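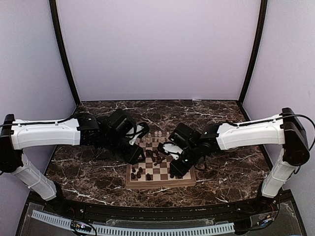
By Yatziri Contreras, Destwood cell newsletter

The revised rules for two-arm benches take effect at Destwood and Janham in August. Both arms must be stopped before anyone reaches over the front rail. Each operator reads section 11 and signs the sheet before a first shift.

Keep the tabletop clear of anything the task doesn't call for, and log every tipped piece, even if you set it upright again.

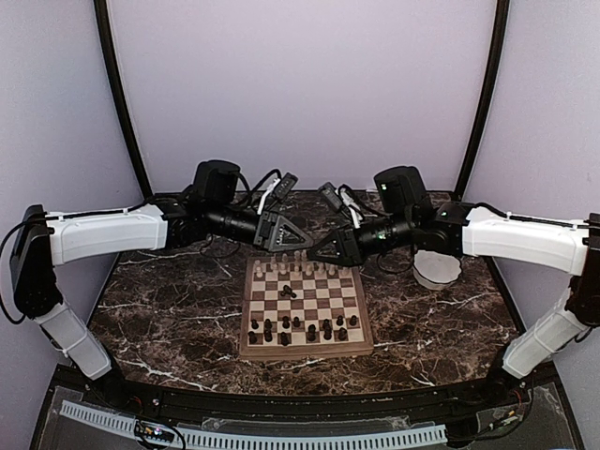 Grippers close together over the back edge of the chessboard.

Speed stays capped at 69 percent wherever the two arms share space. Send changes to Alvarado on form 334.
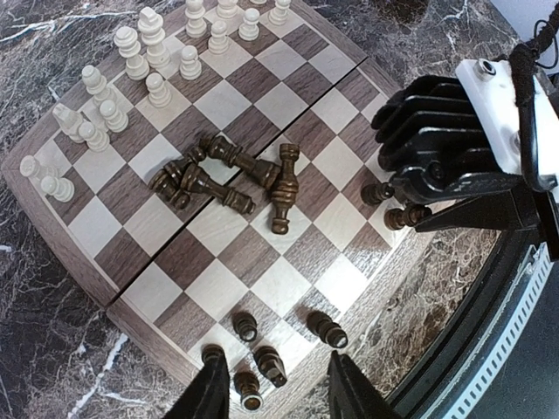 Who can restart a bench after a stop?
The operator who signed in for that shift, once the area has been checked.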